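Association Bastine
Rapport d'avancement à la Fondation Clornari
Programme « Lire chez soi », période allant jusqu'à la fin avril

Le présent rapport porte sur le deuxième versement de la subvention. Il fait suite à la note transmise en janvier et reprend le même découpage : portage de livres à domicile, fonds en langues étrangères, dépenses, points à régler.

Portage à domicile

Le service fonctionne dans les deux secteurs prévus, Goso et les hauts d'Alarcón. Depuis l'ouverture, 3 049 livres ont été prêtés, dont 1 509 en gros caractères. Les romans policiers et les récits de terroir restent les plus demandés. Les livres audio sortent peu, surtout faute de lecteurs adaptés : beaucoup d'abonnés n'ont plus d'appareil pour les CD et ne souhaitent pas passer par le téléphone.

La tournée de Goso se fait toujours à partir de 14 heures. Celle d'Alarcón a été avancée au matin à la demande des familles, les aides à domicile étant alors sur place pour ouvrir. Ce changement a supprimé la plupart des passages à vide que nous signalions en janvier. Il nous oblige en revanche à préparer les sacs la veille, et le local de tri n'est accessible que jusqu'à 18 heures.

Jinlong Tang assure la coordination des tournées depuis février. Il a repris le fichier des abonnés, qui comportait des doublons et des adresses périmées. Le fichier corrigé compte quelque 575 foyers. La différence avec le chiffre de la note de janvier vient de ce nettoyage. Les départs sont restés peu nombreux.

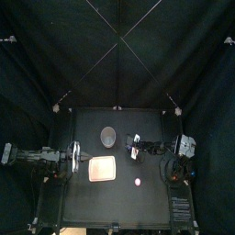 Les retards de retour pèsent-ils sur le service ?

Peu pour le moment : les ouvrages sont repris au passage suivant et les prolongations se font par téléphone. Seules les nouveautés posent problème, car la liste d'attente s'allonge quand un exemplaire manque une tournée.

Fonds en langues étrangères

Jianhua Jiang a établi la liste d'acquisition en chinois, en portugais et en arabe. Les livres portugais sont arrivés et catalogués. Pour le chinois, le premier fournisseur a livré une partie de la commande en caractères traditionnels alors que nous avions demandé des caractères simplifiés. L'échange est en cours, sans frais pour l'association. La commande en arabe partira quand le devis de transport aura été revu.

Dépenses

Les achats de livres sont conformes au budget. Le poste carburant est dépassé, en raison des détours imposés par les travaux du pont d'Alarcón. Nous proposons de compenser ce dépassement par le reliquat du poste communication, les dépliants ayant été imprimés en une seule couleur. Votre accord écrit est nécessaire pour ce transfert.

Points à régler

La convention d'usage du local de tri arrive à échéance en juin. La mairie a donné un accord oral pour son renouvellement, mais nous n'avons pas encore reçu le document. L'assurance du véhicule a été renouvelée aux mêmes conditions. Les justificatifs d'achat et le relevé kilométrique sont joints à l'envoi papier.

Association Bastine – Nous écrire – Mentions légales – Tous droits réservés – Haut de page

Documents récents
Note d'étape de janvier
Liste des nouveautés en gros caractères
Règlement du prêt à domicile
Compte rendu de l'assemblée générale

Ce site utilise des cookies de mesure d'audience. Accepter – Refuser – Paramétrer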